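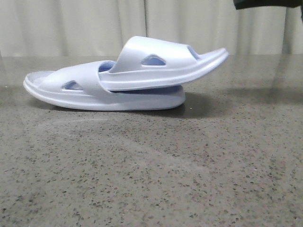 # About Trastollow

Trastollow is a swim school. We teach people to swim, chiefly adults, in a 4-lane indoor pool behind a tile showroom, and we have been doing it long enough that some of our first students now bring their parents.

The name is older than we are. It was painted on the side of the building when Alfie Penrose signed the lease, and having it removed was quoted at more than the first month's rent. People assume it's Cornish, or a stroke. We've had it explained to us as a village, a racehorse and a brand of boiler. If you know, please write in, and please include your source, as we already have a folder.

## How we started

Alfie taught squads for years at a large pool with a large car park. He liked the kids. He was less keen on the stopwatch parents, who tended to stand at the end of the lane and shout splits at nine-year-olds. What he noticed was how many of those parents wouldn't get in themselves. They'd spend every morning of the week poolside, in a puffer jacket, in thirty-degree humidity, and if you asked them along for a dip they remembered something in the boot of the car.

So he ran one class for them, at 8 pm, with the viewing gallery locked. Four people came. One of them was Stuart Fothergill, who had grown up two streets from the beach, owned a boat and could not put his face in the water. It took Stuart most of a winter to float on his back. He now runs our office, does the rosters and swims a slow, stately freestyle with a breath every second stroke, which he'll tell you is plenty.

The two of them took over this building one February, when the old physio centre moved out. The pool was there. So was a great deal of beige. We've dealt with the pool.

## What we teach

**Walis** is our beginner program, and it's for adults who can't swim or who say they can and are hoping it won't come up. You start in the shallow end, which is shallow enough to sit down in. There's a fair bit of blowing bubbles. It's undignified and there's no way round it, and we've had a magistrate do it.

**Holto** comes next. It covers floating, treading water, rolling over, getting back to an edge you've drifted away from, and swimming 50 metres without stopping, in whatever stroke gets you there. A lot of people finish Holto and leave, perfectly satisfied. We think that's a good outcome and a poor business model.

**Open Water** runs from late spring, at the bay, in groups, with a teacher in the water and another on a board. We talk about rips, we talk about swimming between the flags, and then we talk about rips again. You need to have finished Holto or show us something equivalent. Telling us you used to surf isn't equivalent.

We do teach children, on two mornings, in small classes. The kids are very good and a little smug.

Walis and Holto, for the record, were the nicknames of the two pool pumps. When we needed course names the brochure was due at the printer and the alternatives were "Level One" and "Journey". One of the pumps has since been replaced. We kept the course.

## The pool

It's 4 lanes wide, heated to 32 degrees, and 1.2 metres deep at its shallowest proper end, once you're past the sitting-down bit. Serious swimmers find it too warm and say so. They're right, it is like lapping in tea, but frightened people get cold quickly, and cold people go home.

There's a ramp with a handrail on both sides, and a water wheelchair you can book at no charge. Change rooms have individual cubicles with doors that lock. One shower runs hotter than the rest and the regulars won't say which.

The gallery is still locked during adult classes. Partners, children and interested neighbours are welcome to wait at the Nguyen bakery across the road, where they do a very good pork roll and a coffee that has held several families together through term two.

## Who teaches here

All our teachers hold current swim teaching and first aid qualifications, and we pay for both to be kept up. Beyond that we look for patience and a certain flatness of manner. We've found that adults don't much want to be cheered at. If you get across the pool for the first time, your teacher will probably say "good, have a breather, and we'll go again". Privately they're thrilled. They come into the office afterwards and go on about it while Stuart is trying to do the payroll.

Alfie still takes the first Walis lesson of every intake. He's done it with a broken wrist, and once with a voice so far gone that he taught the whole hour by pointing.

## Things people ask before they'll book

**Am I too old?** Our oldest beginner was 81. She complained about the music, and we turned it off, and it's stayed off.

**What do I wear?** Whatever you're comfortable in that's made for water. Rashies, leggings, full-cover suits and board shorts are all fine. Cotton T-shirts aren't, they weigh a tonne once they're soaked. Bring thongs or slides for the deck, bare tiles being what they are.

**Will I have to put my head under?** Eventually. The date is up to you.

**How long does it take?** The question everyone asks, and we don't answer it. Some people swim in a term. Some need three terms and a week of sulking in the middle. The fees are by the term and you can pause them once, for any reason, including sulking.

**Is it busy?** No class has more than six people in it. We keep a waiting list, and it moves faster in winter, when the faint-hearted drop off and the water is exactly the same temperature.

## Getting in touch

The office is open from 7 am until the last class is out, and the phone is answered by Stuart or by a machine with Stuart's voice on it. If you'd like to look at the pool first, come by at lunchtime, when it's quiet. You don't need to bring bathers and we won't ask you to get in. Parking is at the rear. The front spots belong to the tile showroom, and they do have people towed.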